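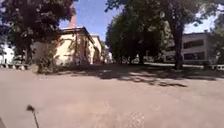
[odar-ml 678] Re: Flalorik 交換市の中庭の配置について

差出人: Pao-chu Chung
宛先: Odar メーリングリスト
日付: 1月19日

みなさま、こんにちは。Chung です。

Karthikeyan さん、長いメールをありがとうございました。二回読みました。日本語で書きますので、時間がかかって返事が遅くなりました。変な言い方がありましたら、遠慮なく聞いてください。

質問ごとに、引用の下に答えを書きます。

Karthikeyan Ramasamy さんは書きました:

> Flalorik の机の並べ方ですが、去年の12月の案では、中庭の全体に
> 同じ間隔で机を置くことになっていました。私はこれに少し反対です。
> 本を出す人と植木を出す人では、ほしい場所が違うと思います。
> 中庭のどこが日陰になるか、知っている人はいますか。

私も同じ意見です。中庭は、木の影があるところとないところの差がとても大きいです。中央の建物の前から右の木の下まで、影が帯のように長く続いています。一番濃いのは、真ん中の大きい木の下のあたりです。その他のところは葉の間から光が落ちて、まだらになります。手前の広いところは、よく日が当たります。

ですから、私の提案は次のようです。

影の帯の中: 本、紙のもの、布、ろうそく、食べ物
影の端のほう: 食器、おもちゃ、台所の道具
日の当たるところ: 植木鉢、自転車の部品、かご、その他の日焼けしてもいいもの

紙のものを先に決めたほうがいいです。私は前に別の市で、古い絵本を午前中ずっと日なたに並べて、表紙がそってしまいました。持って来た人に謝りましたが、今も申し訳ない気持ちです。食器は日なたでも大丈夫と思われるかもしれませんが、金属のなべやスプーンは熱くなりますので、子どもがさわると危ないです。それで影の端に入れました。

ただし、影は時間で動きます。濃い影の場所が朝も夕方も同じだと思わないでください。私がわかっているのは一つの時刻の様子だけです。市は午前から午後まで続きますので、もう一度、朝と昼過ぎに見に行く人が必要です。朝は私が行けます。昼過ぎは仕事があって行けません。どなたか、お願いできますか。

> 地面はどうですか。机がぐらぐらしませんか。
> Wongsuwan の会場では、石と石の間に机の足が落ちて大変でした。

中庭の地面は、広いアスファルトの舗装です。少しざらざらしていますが、なめらかです。石畳ではありませんので、Wongsuwan のような問題は少ないと考えています。それでも、折りたたみの机の足には、古い段ボールを小さく切って用意しておくと安心です。段ボールは私の家にたくさんあります。

地面に線や印は何もありません。このため、机の場所は自分たちで印をつけなければなりません。チョークがいいと思います。ガムテープは、はがした後にのりが残りますので、使わないでください。前の晩にチョークで書くと夜露で消えるかもしれませんから、当日の朝に書きましょう。

印は机の四つの角を全部書かなくてもいいです。通路に近い角を一つだけ「×」で書いて、となりに番号を書きます。番号が見えれば、自分の場所が分かります。番号の字は、通路に立って読める向きに書いてください。前の会では反対の向きに書いてしまって、6 と 9 の机の人が入れかわりました。

> 机は何台借りますか。テントはどうしますか。Skastent に聞いたら
> まだ空いているそうです。日陰があるなら、全部はいらないですね。

申し込みは今のところ128組です。全部の人が机を一台使うのではなくて、床に布を広げる人もいます。申し込みの紙に「机がいる・いらない」の欄がありますが、書いていない人が多いです。まだ書いていない方は、今週の中に私に知らせてください。

Skastent のテントは、8張でお願いしたいです。日の当たるところに植木と自転車の部品を置くとしても、人は日陰がほしいですから。テントの場所は次のように考えました。

受付に2張
日の当たる列に4張
休むところに1張
荷物をあずかるところに1張

木の下にはテントを立てません。もう影がありますし、枝にテントの骨が当たると木によくないです。

テントの足をペグで地面に打つことはできません。アスファルトですから、穴をあけたら怒られます。重りを使います。Skastent の重りは水を入れる形だそうですが、水道から運ぶのが重いので、砂の袋もあるかどうか、Karthikeyan さんから聞いてもらえませんか。もし水しかないなら、バケツリレーをします。私はバケツを二つ持っています。

> 車で荷物を運ぶ人はどこまで入れますか。

これは意見が分かれると思いますが、私は、中庭に車を入れないほうがいいと思います。中庭は広いので、入れたくなる気持ちは分かります。けれども、一台入ると次の人も入れたくなります。小さい子どもが走る場所ですし、チョークの印もタイヤで消えます。

荷物は入口で下ろして、台車で運ぶのがいいです。台車は事務所から二台借りられます。自分の台車がある人は、名前を書いて持って来てください。名前がないと、終わった後に必ず一台だれのか分からなくなります。左の端のほうには、低い灰色の縁石か仕切りのようなものがありますので、台車でそちらへ行くときは気をつけてください。持ち上げるときは、上の箱を先に下ろしてください。

左の木のそばの白い壁は、日がよく当たってとても明るいです。その前に座ると、まぶしいと思います。受付をそこに置く案が12月にありましたが、お釣りを数える人が困りますので、私は別の場所がいいです。大きい木の左右で探しましょう。受付の人は一日ずっと同じところに座りますから、一番楽な場所を受付にあげたいです。

> クリーム色の建物の前は使ってもいいのですか。
> 壁に物を立てかけないでくださいと言われた気がします。

そうです、壁に立てかけるのはだめです。私も同じことを言われました。黄色がかった漆喰の壁は、自転車のハンドルや額縁の角で簡単に傷がつくと思います。建物の前は、壁から大人の二歩ぐらいはなして机を置きます。うしろを人が一人通れるくらいです。大きい額や鏡を出す人は、立てかける台を自分で用意してください。いすの背中を使ってもいいです。

最後に、持ち物のことです。新しい方が多いので、もう一度書きます。

・敷く布（風でめくれますから、角に置くものも）
・値札ではなくて、物の説明の札。Flalorik はお金で売る会ではなく、交換の会です。お金は受付で払う参加費だけです
・飲み物とぼうし
・持って帰る袋。交換が終わらなかった物は、必ず持って帰ってください
・チョーク（少しでもあれば助かります）

交換できなかった物を木の下に置いて帰る人が、毎回います。「だれかが使うと思って」と言われますが、後で運ぶのはいつも同じ三人です。去年は628点の物が出て、残った食器の箱が一番重かったです。食器を出す方は、一人で持てる大きさの箱に分けて入れてください。コップは新聞紙で一つずつ包んで、口を下にして入れると割れにくいです。箱の横にも「食器」と書いてください。上だけに書くと、重ねたときに見えません。

Karthikeyan さんの最後の質問、音楽のことは、私は決められません。好きですが、建物の人に先に聞かないといけません。聞いたらまた書きます。

みなさまに返事をお願いしたいのは、次のことです。

1. 昼過ぎに影を見に行ける方
2. 机がいるかいらないか（まだ書いていない方）
3. 木の下がいい方は、出す物の種類

3番は、早い人が勝つという意味ではありません。本と布の方を先にします。

返事はこのリストに書いてください。私だけに送ると、他の人が同じ質問をします。

よろしくお願いいたします。

Pao-chu Chung
（Odar 交換の会、配置の係）

追伸　Karthikeyan さん、前に借りた長い延長コード、まだ私の家にあります。当日に持って行きます。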